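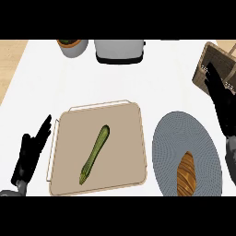 A visitor to the November open day at Humwood wrote on the comment card that the talk was fine but the wait between runs was too long, and could the next group please be told what the robot was going to do before it did it. Steps 4 and 9 were added to this section as a result.

7. Running the kitchen demonstration for visitors

The kitchen demonstration runs in the Vevilari simulator. The real Gellen arms stay parked and powered down for the whole session. Read section 6 (Operator station) first if you have not set up the headset and hand controllers before.

7.1 Before the doors open

1. Start the demonstration computer and log in with the open day account. Do not use a developer account.

2. Open Vevilari and load the kitchen layout from the Visitors folder. Loading can take up to 100 seconds on the older computer in the Mnguni room.

3. Check the layout. The zucchini should be on the cutting board and the loaf on the round placemat, with the basket to the right. The toaster and the potted plant stand at the far edge of the counter. If an item is missing, choose Reset Layout and check again.

4. Put the task card on the stand next to the wall screen. The card should match the task you are about to run.

5. Set the playback speed to 100 percent. The setting is saved from the last session, and developers often leave it at something else.

Note: The wall screen may show a black band at the top and bottom of the view. Leave the display settings alone.

7.2 During a session

6. Seat the operator and wait for both hands to show Ready on the status panel.

7. Move each hand a short distance and watch the screen. If a hand lags or drifts, recalibrate it from the Hands menu.

8. Press Record only if the visitors have signed the form at the front desk. The demonstration works the same way with recording off.

9. Read the task aloud, then start the run. Keep it to one sentence, such as "The robot will try to put the zucchini in the basket."

10. When the run ends, choose Reset Layout before you take questions. The reset then finishes while you talk.

Caution: Visitors may try the controllers, one person at a time. Stop the session if anyone feels dizzy or unwell in the headset, and help them to a chair.

Caution: Do not switch the output from Simulator to Hardware while visitors are in the room. The switch is not locked in the current version.

Note: A dropped item is not a fault. If the same item drops in 3 runs in a row, reload the layout - a reset does not clear the contact settings.

7.3 After the last group

11. Stop recording and close Vevilari. Wait for the save message to go away.

12. Wipe the headset and controllers and put them on charge.

13. Write the number of runs in the log book. A full open day comes to almost 200, so keep a tally as you go.

For error codes on the status panel, see section 9.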